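首页 > 出差杂记 > 看厂看展 > Wundo开放日

Trotby跑了一趟,Wundo开放日,看他们怎么手把手教机械臂

先发上来,错字回头再改。手机上记的东西很乱,有的就一个词,现在自己都看不懂(“胶带 左 问”,问谁?)。趁还记得,按走的顺序写。

车晚点。到Trotby站出来找不到接驳车,门口一个小伙子举着牌子,牌子上印的是别的公司,跟着人家走了一段才发现。折回来,接驳车停在自行车棚后面。车上连我九个人,多数是做集成的,有两个学生,后排一个老先生一路在看纸质的说明书,不晕车,佩服。

厂区在河边,以前是做纺织机械的,地面上还有导轨槽,拿铁板盖着,走上去咣咣响。签到,领胸牌,签一张保密的纸,纸上只说别拍屏幕上的客户名字,别的随便。鞋套不用穿。咖啡是冷的。

开场没有领导讲话,这点好。直接分组,每组七个人,我这组是绿绳子。带队的是Facundo Garrido,阿根廷人,在这里管示教这一摊,英语飞快,夹西班牙语,中间有个翻译姑娘跟着,翻到后面她也放弃了,就翻重点。下面凡是引他的话,都是我按翻译和自己听到的拼起来的,不保证字字准。

他上来先说今天不讲算法,想听算法的去二楼,二楼有投影。我们组走了一个,后来又回来了,说二楼没空调。

第一站,拖动示教

就是用手抓着臂走。这个我们厂也有,不新鲜。新鲜的是他们拖的方式。我们那边师傅是两只手,一只抓腕部一只抓肘,像抬沙发。Wundo的人只用一只手,抓在夹爪上方一个橡胶套上,套上有两个按钮,大的是松开关节,小的是开合。另一只手空着,规定要放在身后或者搭在急停上。Facundo原话大概是:两只手都上去,你就开始跟它较劲,录出来的轨迹全是较劲。

让我们试。任务是把一根短管插进木头座的孔里。我第一遍,插进去了,挺得意。他把回放调出来给大家看,速度曲线像锯子。到孔口上面我停了、退了、又下、又歪一点、再下。他说这一条要是收进去,机器就学会了在孔口上面犹豫。大家笑。我也笑,有点热。

第二遍我憋着气一口气下去,没对准,撞在座子边上。他说这条倒可以留,打个失败的标记另外放。

同组一个大姐,做假牙的(真的,义齿加工),一遍就成,曲线平得不像话。问她有什么诀窍,她说下手之前先在空中比一遍。后来几个站她都是最好的。我跟她换了名片,名片上牙齿是烫金的。

记几条他讲的,给我们组里的人看:

开始位置每次都要挪一点,别老从一个点出发。他们地上桌上都没有画定位框,以前画过,铲掉了,铲的痕迹还在。

手别挡住相机。听着像废话,可我们这边示教的录像我回想了一下,一半是师傅的袖子。

说话可以,别笑。笑的时候手会抖,臂会跟着抖。

每条录完马上判,成就成,不成就不成,不许攒到下班一起看。攒着看的人,看到后面全给过。

第二站,主从臂

两台桌子背靠背,一边是小的主臂,一边是真臂,小臂动大臂跟。小臂是一家叫Lương的配的,塑料感很重,拿在手里轻飘飘。Lương的人也在现场,站在旁边一声不吭,有人问就答一句,答完又不吭。我问关节里有没有力反馈,他说有一点点。再问一点点是多少,他把手指捏起来比了一下。行吧。

轻有轻的坏处。手里轻,你就以为那边也轻,动作一快,真臂那头惯性上来,跟得有一个拖尾。我夹一个布袋子,袋子甩出去了,落在隔壁桌。没人说什么,看来常有。

Facundo讲的一个办法我觉得能用:新来的人前两天不许碰真臂,就拿着小臂在空中画字,画自己名字,画到对面屏幕上字不糊了才上机。问他两天够不够,他说有人两小时,有人一周,一周还糊的就去做标注,也缺人。

这一站还有个规矩,操作的人每做满四十五分钟必须站起来。墙上有个钟,到了就响,声音像微波炉。我问能不能差一条录完再走,他说不行,最后一条往往最烂。后来我在旁边等着看了一次,钟一响,两个姑娘手一松就起来了,袋子还夹在半空。过来一个人把臂归位。挺干脆。

桌子高度也问了,七十厘米,不分高矮个,椅子可以调。旁边那位集成商说太矮,他们讨论了好一会儿胳膊肘的角度,我去上了个厕所。

厕所很干净。记一笔。

中饭

盒饭,两种,鱼的和素的。鱼的好。坐在外头台阶上吃,河里有人划船。跟两个学生聊,他们学校也在录数据,用的是游戏手柄,录得想哭。他们说手柄的问题是转腕子,一个摇杆管平移一个摇杆管转,脑子里要翻译一道。我说那为什么不换,他们说手柄便宜,坏了楼下超市就有。没毛病。

做假牙的大姐没吃饭,回去第一站又练了两把。

下午先去了一个说明会,讲他们那套软件Pondeo。录制、判定、回放、打标都在里头。讲的人很紧张,幻灯片翻快了又翻回来。界面我觉得一般,字小,但有两个地方想抄:一是录制键和作废键一样大,挨着放。我们的作废藏在菜单第三层,所以没人作废。二是每条必须写一句话,这条在干什么,不写不能存。有人写得特别敷衍,他现场翻出来给我们看,一串都是“同上”。

有人提问,一句话由录的人写还是别人写。答,录的人写,另一个人看回放再写一句,两句对不上的拎出来。对不上的比想的多。录的人写“把杯子放左边”,看的人写“把杯子推开”。手上干的事自己说的跟别人看的不是一回事,这个挺有意思,回去想试。

第三站,仿真里头遥控

我最想看的一站,也是最挤的。一间黑屋子,一排座位,每人一个小臂(还是Lương那种),面前一块屏,臂在屏里。没有真家伙。进去前Facundo交代,仿真这边录的东西和外面真臂录的分开存,不许混,名字开头就不一样。

我坐的是靠门第二个位子。屏上是个很暗的大棚子一样的地方,顶上波纹板,臂从右边伸过来,黑的,背景也黑,刚坐下我找了半天自己的肘在哪。视角还是歪的,桌子斜着。我以为机器没调好,举手,工作人员过来说就是这样,视角每次都会随机歪一点,背景和灯也换,习惯就好。

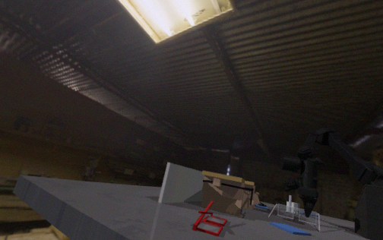
仿真工位的画面。夹爪朝下,悬在白线架上面,靠前那个红架子老是让人想绕着走。

桌上那几样东西,红架子、白架子、棕色的箱子、浅灰的板、蓝的小件,位置也是会随机摆的,有时挤在一堆,有时散得很开。给我的任务是取白架子后面那个小白件,底座方方的,上面一根小柱子。取出来,放到空的桌面上,别碰架子。就这么一句。

难。比外面难。

难在没有深浅。屏是平的,夹爪尖到底在架子前面还是后面,光看看不出来。我往下走,以为到了,合,空的。再走,碰到架子,架子往后滑了一截。旁边座位的学生比我快,他说看影子。我这边棚子暗,影子就一点点,看也看得费劲。后来换了一次背景,白天的厂房,亮,一下就成了。所以灯光这一项对人的影响很大,我问他们有没有按亮暗分开统计成功率,说在做,没给数。

还有一个,没有手感。真臂那边碰到东西,小臂多少会顶一下,一点点,前面那个捏手指的一点点。仿真这边他们关掉了,说开着会抖。于是碰到了也不知道,直到看见架子动。我录了五条,两条作废,作废键按得很顺手。

做假牙的大姐在仿真里头反倒不行了,连着三条没夹到。她说没有手感她就是瞎子。这句我觉得比二楼那些讲得都清楚。

问Facundo,既然仿真难,为什么还要人坐在这儿一条一条录。他说便宜,不会坏,新人摔东西不心疼,另外架子杂物可以随便换,外面换一次布置要搬半天。又说他自己也不太信仿真里录的能直接拿去用,他们是先用这些打底,再拿真臂的往上补。补多少,看任务。叠布几乎用不上仿真,插孔能用一些。这段翻译姑娘翻得很慢,我觉得是准的。

墙上一块屏滚动显示这间屋子的收成,我看到的时候是一千六百六十四条,就写着1664,下面小字是这个取件任务收进去的条数,作废的不算。我问开放日我们这些人录的算不算,他说进另一个文件夹,有人看,看了再说。语气很客气,我猜不算。

有个细节。每个座位右边放一张硬纸片,手写的,写着这个座位的人今天看到的怪事。我那张上写“蓝色长条有时候陷进桌面”,下面另一个笔迹写“不是有时候”。没有格式,没有编号,下班收走,第二天做仿真的人先看这个。我们厂的问题反馈单一共两页,要签三个名,所以一年收不到几张。这个纸片我拍了照,不放了,上面有人名。

第四站,真的任务,站着看

不让碰,站在黄线外头看。他们的熟手在真臂上录一个装盒的活:从料盘拿小件,放进盒子格子里,盖盖子。盖盖子分两下,先搭一边再压另一边。熟手姓什么没听清,手上戴一只护腕。

看熟手录跟看我们自己录差别太大了。她每一条都不快,可是没有停顿。到格子上面也不停,就是匀匀地下去。格子有一格特别浅,小件放进去容易弹出来,她每到那格手腕会稍稍转一下让小件斜着进。Facundo小声说,这个转腕谁都没教过她,写流程的工程师不知道有这么一下,是看回放才发现的,后来写进了一句话里。我问那别的人后来也跟着转吗,他说有的转有的不转,都收,没有统一。

这个问题后来在我们组里争起来了。集成商那位觉得必须统一,一个任务一种做法,不然机器学得四不像。两个学生说多几种做法好,有一种卡住了还有别的。Facundo两边都不站,说他们为这个做过对比,夹取类的多几种做法没事,盖盖子这种有先后的,两种做法混在一起就坏了,机器会一边搭一下另一边也搭一下,盖子翘在上面。所以盖盖子统一从左边先搭。左撇子也从左边。

这个对我们有用。我们那边装后盖,三个师傅三种顺序,之前录的那批全混着。我当场给家里发了消息,叫先别录了。回我一个问号。

还看了一段放手让机器自己跑的。跑得一般,不吹。十来个里面卡了几次,有一次小件夹歪了它还照样往格子里送,送进去是横着的。人在旁边手里拿着小臂,看见不对就接过来,扶正,再还给它。接管的这一小段也录。Facundo说接管的人要忍,忍到真的不行才接,太早接的人录出来的全是好好的情况下也要接管。忍到什么时候,没有规定,他说看脸,脸皱起来的时候就可以接了。翻译姑娘翻完自己先皱了一下脸。

站这儿我脚很酸。鞋不对。

问答和别的零碎

最后大家坐回门厅问问题,记得住的:

问,录一个新任务从零到能跑要多久。不肯说。问了两次,都说看任务。

问,操作员怎么招。他们不看履历,看试做,就上午第一站那根管子。来的人有做美甲的,有开叉车的,有刚毕业的。开叉车的普遍好,他觉得是习惯了隔着一段距离使劲。

问,工钱按条算还是按时算。按时。以前按条算过,条数涨得很好看,后来发现大家专挑摆得近的录。改了。那批东西怎么处理的没讲。

问,判定谁来判。录的人先判,隔天另一个人抽着判。两个人意见不同的,留着,每月拿出来一起看一遍,十一月那次据说会开放给合作单位旁听,我报了名,能不能批假再说。

问,有没有伤过人。有人夹过手指,橡胶套那个小按钮按错了。所以现在小按钮外面多一圈挡边。他把套子传下来给我们摸,挡边是3D打的,毛毛的,硌手。

有人问能不能买Pondeo单独用,讲软件的那位一下子不紧张了,讲得很流利。我没记,价钱要找他们要。

还有一位从头到尾没说话的先生(车上看说明书那位),最后举手问,录的时候屋里放不放音乐。放过,停了,理由是快歌放到一半大家都快。他点点头,坐下,又开始看说明书。我后来坐车瞄了一眼封面,是洗衣机的。

回程接驳车准点。河边堵。

给自己组里的几句,能马上做的:作废键放出来,放大。后盖的顺序先定一种,从哪边开始我不管,定了就都照做。一句话要写,我来看第一个礼拜的。四十五分钟起身那个,先买个钟。仿真先不急,我们连真臂的都没录明白,而且小臂那边要跟Lương要报价,等。

主从臂要不要上,还没想好。拖动的好处是手感在,坏处是人挡在相机前面,我们那个工位又窄,人往里一站就什么都拍不到。想拿两天试一下Wundo那种单手橡胶套,套子我们自己打一个就行,挡边记得打磨。

照片还有一些,糊的多,挑一挑再补。名片丢了一张,集成商那位如果看到请再联系我,黄领带。

2022年8月9日,车上写的

留言

老周修臂:我们这边示教也是两只手抬沙发,看到那句笑出声。橡胶套尺寸有没有?内径多少?

楼主回复老周修臂:没量。大拇指和中指能合拢,你自己推吧。

小河豚:后盖顺序那段,我们踩过一模一样的坑,不过是拧螺丝。六颗螺丝,有人对角有人顺时针,后来整批重录。楼主趁早。

kk_1号线:我是那天绿绳子组的学生之一哈哈,影子那招是我说的。补充一下,暗的背景里看夹爪左边那个凸出来的小件也能判断一点转角,比看肘强。另外二楼真的没空调。

楼主回复kk_1号线:你们的手柄换了没

kk_1号线:没有,刚又买了两个。

阿敏齿研:名片烫金的是我。那根管子我后来又试了六遍,第五遍歪了。仿真那个我还是不服,下次去要坐亮一点的背景。

路过看看:“忍到脸皱起来”怎么写进作业指导书,求教。我们质量部要有数值的。

老周修臂:写三秒。我们就写三秒。

山前灯:接驳车停车棚后面这个请置顶,我今年也跟错了牌子。还有,文里“有的转有的不转,都收”,那后来模型跑的时候浅格子那里转不转?

楼主回复山前灯:那天看它跑,浅格子转了两回,别的没转,有一个弹出来了。看的次数太少,说明不了什么。下回去再问。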